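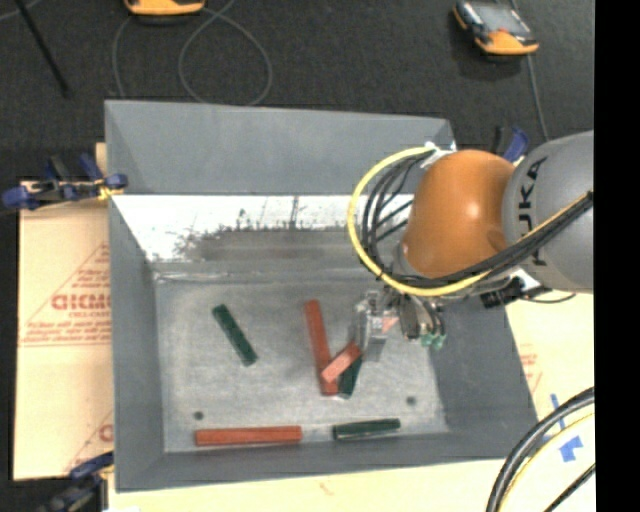
Block Sets and Storage Bins: Frequently Asked Questions

Services > Materials Loan > Block Sets > FAQ

What is included in a loan?
Each loan consists of one set of rectangular blocks and one gray open-top bin. Sets in red and dark green are issued by the Udberg and Novholm branches. Block lengths differ within a set.

May blocks be stored loose in the bin?
Yes. Blocks may overlap or lie at any angle on the bin floor. Stacking in rows is not required. No block should stand higher than the rim.

The floor of my bin is scuffed. Will I be charged?
No. Scuffing is regarded as ordinary wear. Cracks and holes must be reported to the branch before the bin is used again.

May I combine two sets?
Borrowers are asked to keep sets separate. If sets of the same color have been mixed, please return them together and inform the desk.

How should the blocks be cleaned?
Wipe each block with a damp cloth and dry it fully. Do not soak blocks or use bleach. Bins may be rinsed with warm water.

What happens if a block is missing?
Complete Form 211, available at either branch. Borrowers have until the end of the loan period to return the block. After that, a replacement fee applies.

Can bins be borrowed without blocks?
Empty bins are lent on request in January only, when the annual check of the collection takes place.

Questions not answered on this page may be sent in writing to Seo-ah Ham, Materials Loan, Udberg branch.

Contact | © Udberg Materials Loan | Back to top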